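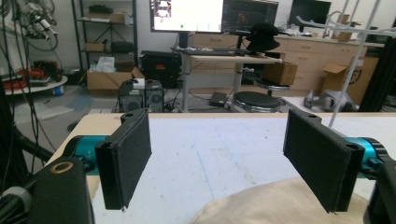
Sallow Hand Kit: notes and data card

Last edited 2 Mar 2019
Maintained by Thu Lò

Contents of this file

1. What the kit is
2. What was recorded with it
3. Setting up
4. Pads
5. File layout
6. Known faults
7. Buying, spares and returns
8. Terms of use

1. What the kit is

The Sallow is a two-finger gripper that you hold and move by hand. It carries its own camera, which looks out past the fingers. You do a task with it on a table, the kit saves the video and the finger opening, and you use the recordings to train or test an arm. It is sold by Brivis as a kit, in one or two hands. We bought the two-hand kit and have used it since May.

This file covers two things: how we run the kit, and the sample recordings we made with it. The Brivis manual is fine on assembly and thin on everything after that, so most of what follows is what we had to work out at the bench.

The fingers on our kit are flat black pads with a felt-like face. They sit on teal joints. Other pads are sold and are listed in section 4.

2. What was recorded with it

The sample set has 593 recordings, all made by hand on a table top in our lab. 124 of them are marked as failed and have been left in. A recording is marked as failed if the object was dropped, if the wrong object was picked up, or if the person stopped before the end. The mark is a single field in the index file. If you only want good runs, filter on that field.

Tasks are short: pick up, put down, push, turn over, fold once. Each has a one-line written instruction, typed before the run started. Spelling in these lines has not been corrected.

The background was not cleared or screened off. Monitors, stools, shelving, cables on the floor and boxes are in view in many of the recordings. If your own method is sensitive to what is behind the table, crop before training. A crop that keeps the lower half of the picture will hold the fingers and most of the table.

The table surface is pale. White objects on it are hard to pick out, and any score you get on them should be read with that in mind.

People: only hands and forearms should appear. If you find a face, write to the address in the index file and the recording will be taken out of the next version.

3. Setting up

Charge both hands fully. Part charge works, but the clock on the hand drifts below a quarter and the two sides stop lining up.

Switch on the left hand first, then the right. The base program gives them numbers in the order it sees them, and it does not ask.

Open and close each gripper fully three times. This sets the end stops. Skip it and the finger opening will be wrong for the whole session, and there is no way to repair it afterwards.

Hold the gripper over the table with nothing in it and look at the preview. You want both pads in view, one on each side, with the gap between them clear and the table showing underneath.

If a pad has gone out of view, the camera mount has slipped. Loosen the mount, push it back to the stop and tighten it again by hand.

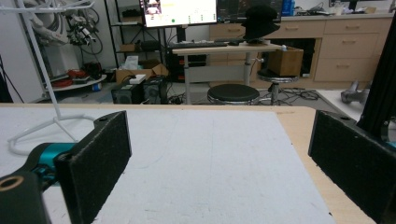 Once the preview is right, take a ten-second blank recording and keep it with the session. We use it to check the end stops and the light level, and it has saved us from throwing out a day's work more than once. Blank recordings have the word blank in the instruction field.

Keep the room lights the same for a session. The camera sets its exposure at the start and holds it, so a blind going up halfway through will wash out the table.

4. Pads

Felt-faced: came with our kit. Good on boxes, cloth and card. Poor on smooth plastic. The edges fray with use.

Rubber-faced: sold by Hordiienko to fit the same joints. Better grip on plastic, but they drag on the table and you can hear it.

Bare: the pad with no facing. We tried it once and would not use it.

Pads are held by one screw through the small hole. Do not overtighten. Change both sides together, or the opening reads slightly off centre.

5. File layout

index.csv: one row per recording
video/: one file per recording
opening/: finger opening, one text file per recording
blank/: the blank recordings
notes/: session notes as typed

Recording names are the session number, then the hand, then the run number. Gaps in the run numbers are normal. They come from runs where the video did not save.

6. Known faults

The base program stops without a message when a session passes 2000 files. Start a new session before then.

The left and right labels are swapped in the first two sessions. The index file has been corrected but the file names have not.

The collar behind the joint can work loose. Check it weekly.

7. Buying, spares and returns

We paid 3850 euros for the two-hand kit, with one set of pads and no case. Brivis does not ship spare joints directly. They come through Natico, and ours took five weeks. One hand was sent back with a dead camera and was replaced without argument, though we had to pay the postage.

For a small lab that wants recordings without running an arm all day, we think the kit is worth the money. For work on small parts such as screws or pins, the pads are too wide and you should look elsewhere.

8. Terms of use

The recordings may be used and changed for research and teaching. Please keep this file with any copy. We were not paid by Brivis and bought the kit at the list price.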